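Reading the Stones: A Student Survey of Fekbridge Cemetery
Project report, Local History and Records

Our group spent the fall term copying inscriptions in the old half of Fekbridge Cemetery, and we loved it way more than we expected to! The burial register lists 2642 plots, but it stops giving epitaphs or family links after the first few pages, so anyone looking for a great-grandparent gets a row number and not much else.

We split the ground into 22 sections and recorded name, dates, stone type and the full wording. By the end we had 1228 readable inscriptions typed into one shared sheet (plus a long list of "maybes" where moss had won). Low morning light was our best tool. Letters that looked blank at noon were easy to read at 8 a.m., and we never had to touch the stone.

The surname Baxter gave us the most trouble, with five different spellings across one family row. We kept each spelling exactly as carved and added a search column with the standard form.
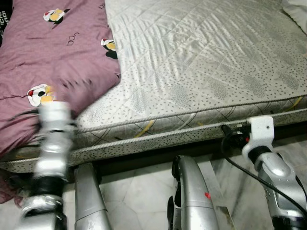 FEKBRIDGE, October

Typing up took longer than the fieldwork, mostly evenings and one very long weekend. Two of us read aloud while a third typed, and then we swapped and checked every line against the notebooks. Next term we want to start on the Reltier Road side, where the newer graves are, and match them to the newspaper death notices from Ukport.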